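Ich mag Pappaufsteller - ehrlich gemeint! Aber was Gilmartin gerade vor die Kassen in Flundton stellt, verstellt bloß den Weg.
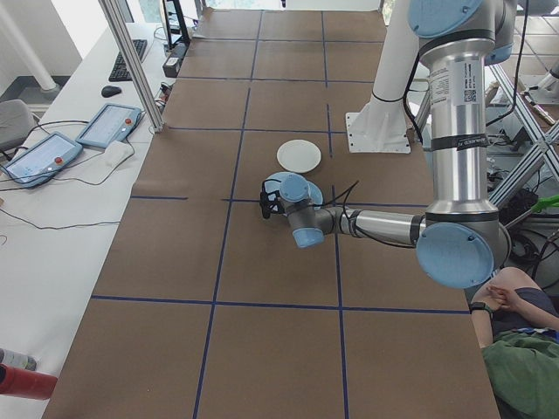

Mairéad Flanagan meint dazu, im Gedränge greife man eben eher zu. Mag sein, ich greife da nur nach meinem Einkaufswagen.

Im März waren es 4 Aufsteller auf einem Gang, alle für denselben Saft.
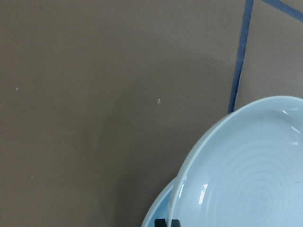 *Blaue Schale, blaues Klebeband*

Ein schlichtes Regalschild von Ulent hätte mir gereicht (Preis, Sorte, fertig). 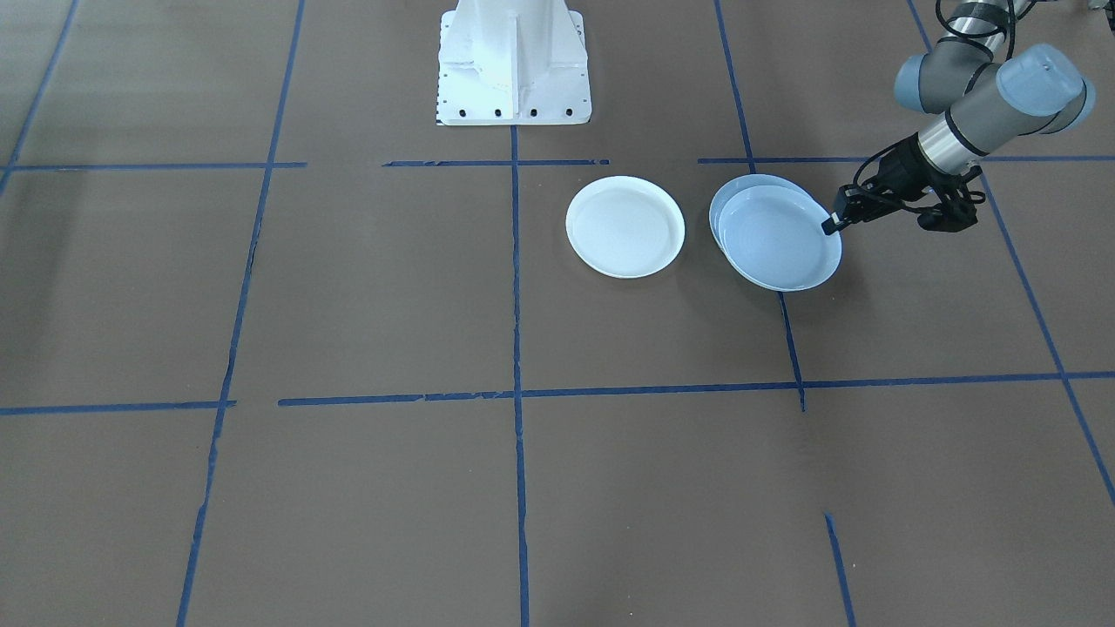

## Was ich mir wünsche

Weniger Pappe, größere Preise - und freie Sicht aufs Kühlregal!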